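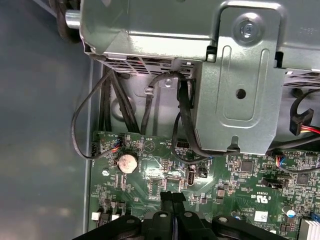
*Photo: Jae-hoon Bae*

# Supplier wants us to pay for a Statevel score. Anyone gotten anything out of it?

**dmunro_trims**

We make buttons, zipper pulls and cord ends. Small shop. Our biggest customer (Lumbantobing, some of you sell to them too) sent a letter saying all tier two suppliers need a Statevel sustainability rating on file by the end of August or we get marked "not engaged" in their system. Title should say customer, not supplier, can't edit it.

The rating is a questionnaire. 145 questions. You upload documents, somebody at Statevel looks at them, you get a color and a percentage, and it's good for a year. The fee for a company our size is $4,000, and then you pay again when it runs out.

I have read their whole website twice and I still can't find where anyone comes to look at our building. Nobody reads our meters. They want a PDF of our energy policy. We don't have an energy policy, we have an electric bill, and there's no place to upload that.

Has this rating changed one thing for anybody here? More orders, lower power use, anything?

Davina Munro

---

**hjson**

We did it two years running. First year we came out amber at 38 percent or something in that neighborhood. Second year green. What changed between them in the plant: zero. I wrote six policies over a weekend and had the owner sign them. One was a water policy. We don't use water except in the restrooms and the coffee machine.

Orders stayed flat.

---

**kong_ej**

I'll be the unpopular one. I do this work for a mid-size dye house, and writing the policies was useful for us. We had three people buying chemicals and no written rule on who approved a new one. The questionnaire asked, we had no answer, and now there's a form. That isn't nothing.

Also, "they don't visit" is a complaint about price. A real site audit costs a lot more than what you're being quoted. You're buying a desk review. It says so in the terms.

---

**dmunro_trims**

> You're buying a desk review. It says so in the terms.

It says so on page nine of the terms. The badge they give you for your email signature says "Verified Sustainable Supplier." Verified by whom, looking at what? If my customer puts that in their annual report, the reader is going to think someone drove out here.

---

**kong_ej**

OK, the badge wording is bad. I'd give you that one. I don't use the badge.

---

**Ju-won Son**

Had Herkby before Statevel bought up the market. Herkby at least wanted 12 months of utility bills and did the math in front of you. They asked us why our gas went up in spring, and we found a stuck damper. Best thing that ever came out of one of these. Then our customers stopped accepting Herkby, and I'm back to uploading PDFs.

What bugs me is the scoring. You get points for having a target. You don't lose points for missing it. We've had the same 2-year target for going on four years and it scores full marks every time.

---

**hjson**

Same on targets. I asked support and they told me progress is "considered holistically." I've asked what that means and I have a ticket number.

---

**kong_ej**

Are you sure about the target thing, Ju-won? There is a follow-up section where you enter results against last year's target. If you skip it, the score is capped. That was new in our last round.

---

**Ju-won Son**

Capped at what? Ours didn't move. I left it blank. Could be it only applies above a certain headcount, they do have different forms by size. If so I stand corrected for the big guys, and small shops are getting graded on good intentions.
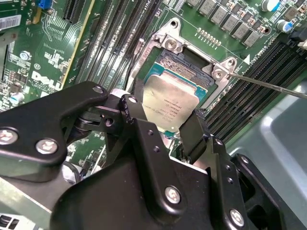
**Can a customer make us get a rating from one particular company?**

It depends on your contract. If your supply agreement or the code of conduct attached to it names the rating, they can hold you to it. If it came in a letter, it's a request, and they are free to buy less from you for saying no. Read the agreement for the words "as updated from time to time" before you argue.

---

**dmunro_trims**

Ours has those words. Of course it does.

I called the buyer Friday and asked straight out what happens to a "not engaged" supplier. She didn't know. She's placed orders with us for years and had never seen the Statevel screen. It's a different department. She asked me what the letter said.

---

**jhbae**

So there's your answer, the buyer doesn't look at it. I'd sit on it.

Our experience: customer announced a deadline, half the supplier list ignored it, deadline moved. Then it moved again. The people who paid early paid for a rating that expired before anybody asked to see it.

---

**kong_ej**

That's risky advice to hand someone whose biggest account is on the line. Some of these deadlines move and some don't. A friend's company got dropped from a bid list over exactly this, and the bid list is run by the department the buyer has never met.

---

**jhbae**

Dropped for the missing rating, or dropped and told it was the missing rating? I've seen price called a lot of things.

---

**kong_ej**

I can't prove which. You can't either.

---

**jhbae**

Fair.

---

**Ju-won Son**

Davina, what does Lumbantobing claim to do with the scores? Their last report said 500 suppliers "assessed," if I'm reading the bar chart right, and then I couldn't find one line on what happened to the low ones. If you collect that many grades and never fail a student I don't know what the grades are for.

---

**dmunro_trims**

The letter says the scores "inform our responsible sourcing journey." That's the whole paragraph.

To be fair to them, they did offer a webinar. I went. It was Sustainability 101, slides with leaves on them, and forty minutes in somebody asked if Lumbantobing would pay part of the fee and the chat got turned off.

---

**hjson**

LOL I was in that webinar. That was me asking.

---

**Ju-won Son**

Here's what I would try. Put together one page with your real numbers: kilowatt hours for the last 12 months, gas if you have it, scrap by weight, what happens to the scrap. Send it to whoever signed the letter and ask if they'll accept it until the next contract renewal. Costs you an afternoon. Drirncombe took ours and never brought up Statevel again. Different customer, so no promises.

Leave out the adjectives. Put the bad months in.

---

**kong_ej**

I agree with this, surprisingly. And if they refuse it in writing, then you know the rating is a hard requirement and you can build the fee into your price next time. Two of our suppliers did that to us and we paid it.

One thing I'd add, list old equipment on that page too. Everyone forgets office stuff. We had a closet of dead desktops that counted as e-waste and the questionnaire has a section on it. The recycler gives you a weight certificate if you ask before they haul it off. Ask after and you get a shrug.
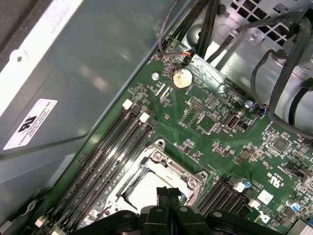

*Memory slots and the covered CPU socket inside a desktop.*

**jhbae**

Check what the certificate says, though. Ours listed a total weight and the word "processed." I called and asked processed into what, and the guy said it goes to another company. That company wouldn't say. Still worth full points on the form.

---

**hjson**

Every certificate in my binder says something was processed.

---

**dmunro_trims**

OK. I've got the electric bills out and I'm doing the one page. Our winter months look terrible, the loading door doesn't close right and I've been putting off fixing it. I guess that goes on the page.

I'm not paying before I hear back from a person with a name. Will post what they say. If anyone has a scrap log template that isn't 30 columns wide, please send it to me.

---

**Ju-won Son**

Sent you ours. Ignore the second tab, it's somebody's vacation schedule.

---

**kong_ej**

Post the reply either way, please, even if they take the page and I look silly. I have my renewal coming up and my boss is starting to ask the same things you are.

Eun-ji Kong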